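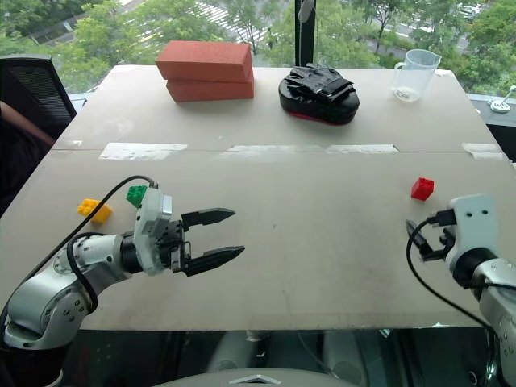 Fitting the gripper is the bit most people rush, and I did too, the first time I put a Stamovel on a Murín arm. Give it a whole morning if you can. Clear a stretch of table you can reach from both sides, and put out a few things that are easy to tell apart. I use toy bricks in yellow, green and red on the near half, where both arms can get at them, and I keep the heavier stuff like the building bricks and the measuring jug towards the back until I trust the grip.

Setting up and trying out your gripper

1. Switch the arm off at the wall before you bolt anything on. I mean the wall, not the button on the controller.

2. Plug in the gripper cable and leave a good loose loop over the wrist. Turn the wrist by hand both ways and watch that the loop never pulls tight.

3. Power up, open Sevel and set the grip force to 70. It goes up to 1,000 and you won't want that yet, believe me!

Caution: keep your fingers out of the jaws while Sevel finds its end stops. They shut without any warning.

4. Start with one arm and one toy brick. Pick it up, hold it just above the table, and check the wrist camera on the other arm while you're at it – a green brick in black jaws shows up nicely, so a bad grip is easy to spot.
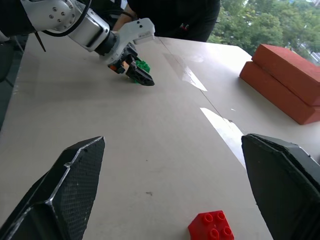
5. Now try two bricks side by side. Open the jaws wide and come down slowly, then look at the gap on each side. If one finger is right up against the bricks and the other has daylight, nudge the wrist across before you close. I used to skip this with the Wevow jaws and got away with it, but the Stamovel ones are less forgiving.

Note: scuffs along the finger edges are fine. Change the fingers if the tips stop meeting.
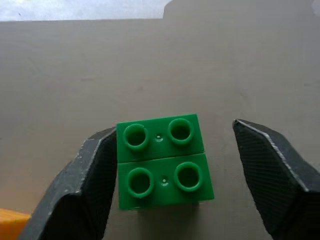

Elisa Ruggiero wrote in to say she centres by closing the jaws in 2 goes, halfway and then fully, and that on her Murín this saved more bother than any change to the force setting. I've tried it since and I'd do it her way with anything light.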